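# The kitchen bin belongs on the floor

A round bin, no lid, standing on the open floor of a narrow kitchen. I have come to think this is the correct arrangement, and that most of the effort spent on hiding the bin is misapplied. 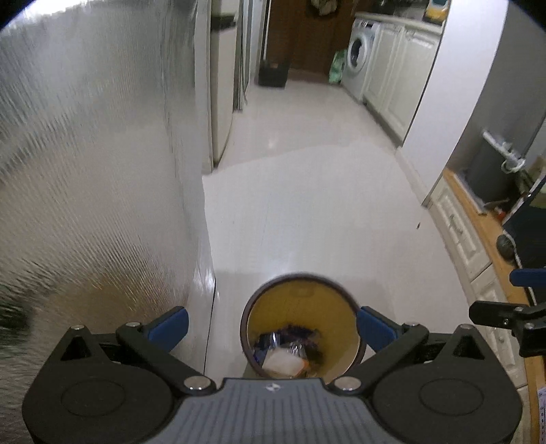
## What the cabinet bin costs

The usual advice for a small kitchen is to put the trash under the sink or on a pull-out rail behind a cabinet front. The advice is about appearance and is rarely examined as a question of use.

A pull-out unit takes a full base cabinet. In a galley kitchen with four or five base cabinets, that is a large share of the storage at waist height and below. The rail needs clearance in front of it equal to the depth of the drawer, and in a passage kitchen this clearance is the passage. While the drawer is out, no one gets by. While someone is standing at the counter, the drawer does not open fully, and scraps go in through a gap a hand wide. The top rail of the cabinet collects whatever misses.

The under-sink position is worse. It shares its space with the trap, the supply lines and the cleaning products. The bin has to fit around the plumbing, so it is small or oddly shaped. The user bends, opens a door with a wet hand, leans, and aims past the door edge. I lived with this for 2 years in a rental in Lusham and timed nothing, but I can report that the door handle needed wiping more than any other surface in the room.

A bin on the floor has one operation. The item is released above it.

## Round or rectangular

The case for a rectangular bin is packing efficiency. It sits flat against a cabinet and uses the corner. This is true, and if the bin lives in a corner it should be rectangular.

In a passage the argument changes. A rectangular bin has corners at shin height, and it has a correct orientation, which it loses the first time somebody kicks it. A round bin has no orientation. When it is nudged it slides or turns a little and remains as it was. A round bin also has no inside corners, and inside corners are where coffee grounds and onion skin stay behind after emptying. Cleaning one takes a single pass of the sponge in a circle.

The objection is that a round bin wastes the triangular spaces behind it. Those spaces collect dust and the occasional bottle cap. I accept the loss.

## Lids

Lids are sold as odor control. They do control odor, to the extent that the contents smell. This should be treated as a question about the contents.

The bin in my kitchen takes dry and nearly dry waste: wrappers, tissue, film, the clear plastic that comes around everything. None of this smells. Food scraps go in a separate covered tub on the counter and leave the house daily. Once the two streams are divided, the main bin has nothing in it that needs a lid, and the lid can be removed together with its hinge, its pedal and its damper.

The pedal deserves a separate word. I have owned two pedal bins. The first was a Skaka, bought at full price, and its linkage bent within a year. The second was a Netov, a heavier unit with a removable inner bucket, and the linkage is still good but the bucket rim has to be lined up with a notch or the lid stands open by a finger's width. Both were heavier than the trash they held. A simple open bin has no part that can fail short of cracking.

An open bin has one more property that I value. Its contents are visible from above, so its fill level is known at all times to everyone who walks past. A closed bin is known to be full when something no longer goes in.

## Color of the interior

This is usually left to chance. It should be chosen.

A white interior shows every stain and looks neglected after a month of ordinary use. A black interior shows nothing, including the film of residue that ought to be washed out, and small items dropped by mistake disappear in it. A teaspoon at the bottom of a black bin is gone. A mid-tone such as mustard yellow sits between the two: dark enough to forgive a mark, light enough that a dark blue or purple wrapper stands out against it. A dark brown rim on the outside edge makes sense for the same reason, as the rim is touched most.

I know that mustard yellow is not to everyone's taste. It was not to mine.

## Size and liner

The floor bin should be smaller than instinct suggests. A large bin is emptied less often, and a long interval between emptyings is how a dry bin becomes a damp one. Mine fills in two or three days. I would not go larger for a household of three.

On liners I am less certain. An unlined bin has to be washed, and a lined one mostly does not, but the liner hangs over the rim, slips, and has to be bought. For dry waste I go without and tip the contents into a larger sack by the back door. I bought a box of 88 liners when we moved in and most of them are still in the box.

## The floor underneath

A bin on the floor depends on the floor. On a pale, glossy surface every crumb around the base is visible, and for a bin this is an advantage, though it is a nuisance everywhere else. The ring of debris that forms around any bin gets swept when it can be seen. On a dark or patterned floor it stays until it is felt underfoot.

The bin has to be lifted for sweeping, so it should be light. It also wants a fixed home, a place it returns to after the broom has passed. Ours is on the cabinet side of the passage, within reach of the counter and clear of the refrigerator door at full swing. I arrived at the position by moving the bin a few inches each evening through most of July.

## Where this does not apply

Households with a dog should keep the cabinet bin. The same goes for a child between crawling and roughly reliable obedience. A kitchen that opens directly onto a dining table may have reasons to hide its trash that outweigh everything above, and a friend with a Siliņa island and two matching pull-outs has never complained about either of them. She has a wide kitchen. The clearance is there.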